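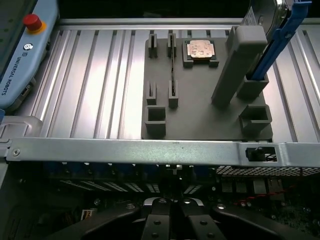
Follside Makerspace Help Board > Robot Arm Group

Hand guiding or remote control for teaching small parts work?

Posted in September by Deva_K

Hi all! I've been lurking for a while and finally have something worth asking. I'm trying to teach our UR arm to do server part swaps: pick a card out of its holder, put it in the chassis, take it back out, same kind of thing with a drive and a processor. The holders are gray ones on a plate just behind the chassis, with slotted posts for the card to stand in and a little socket holder for the chip. I have a wrist camera looking down past the fingers, and that's what gets recorded along with the joint positions.

So far I've done everything by freedrive. I hold the button on the pendant, drag the arm where I want it, save the point, and so on. It's fine for the big moves. But the card is thin, and when I try to line the fingers up with it by hand I either bump a post or end up a hair crooked, and then it drags in the slots on the way out (you can hear it, it's awful). Also my arms get tired way faster than I thought they would.

Somebody in the group suggested remote control, the leader arm kind where you move a small copy and the big one follows. Before I spend a month building one, is it really better for this? And how many demonstrations do people record for something like pulling a card? I've got 15 so far and they all look different from each other. Thanks in advance!

Comments (3)

Elibariki Mabula

Welcome out of lurking! I've done this both ways and I'd go remote for the card, no question, but keep freedrive around for setup.

When you push the arm by hand you're fighting its weight and its friction, so the last bit of the move comes out in little jerks. You let go and it settles somewhere slightly different. On a long reach you'd never notice, and on a thin card in a groove it's the whole job. With a leader arm I can rest my elbow on the table and scale the motion down, so a big movement of my hand is a small one at the fingers. I run mine at 3 to 1 when I'm close to the part and full speed the rest of the time. A foot pedal to switch is worth the trouble.

The other thing is your camera. If you're standing there dragging the arm, your hands and sleeves wander into the view, and the robot will learn from pictures that have your sleeve in them. Then you run it on its own with no sleeve anywhere and it does something odd. I threw out a whole afternoon of recordings over this. Sit off to the side and it goes away.

On your 15 looking different: decide on one way of doing it before you record any more. Which direction you come in from, where you pause, how far up you lift before you go sideways. I go straight up until the card is well clear of the posts, stop for a beat, then travel. Write it on a sticky note if you have to. Small changes in where you start are good, but changing the plan halfway through a set is what makes a mess. And do keep a few where you come in crooked and fix it, as long as you do fix it! Those helped mine more than another pile of perfect ones.

Numbers, well, I had 800 for the full set of parts, but that was several people taking turns over a long stretch. For just the card I'd try what you've got once you've redone them the same way, see where it goes wrong, and record more of that bit.

Last thing, keep the pendant where you can slap the red button without looking. When you're watching the fingers on a screen you lose track of the elbow, and mine has been very friendly with a shelf.

Helpful to 15 people

kinyua_bench

just use freedrive and go slower. people did it for years

Helpful to 3 people

Protitz

I'm somewhere between these two. We never built a leader arm, we use one of those 3D mouse things on the desk and it's okay. Slow, and twisting and moving at the same time takes practice, but it's cheap and your hands stay out of the camera. I'd borrow one before building anything.

One thing I'd check first is the gripper. If the fingers close a little off center on the card, they'll shove it sideways in the slot no matter how nicely you drive. I spent ages blaming my own hands and it was the height I was gripping at. I went lower on the card and most of the dragging stopped.

Also I'd leave the processor until last. The card will forgive you a few bad tries and socket pins won't. We practiced with a dead board for a good long while and I'm very glad we did, because we bent plenty of them.

Helpful to 3 people

Related threads
Foot pedal wiring for a leader arm
Wrist camera goes blurry up close, any fixes?
Printing card holders that don't wobble
How do you name your recordings so you can find them later?
Best way to reset the parts between tries

Shares: 3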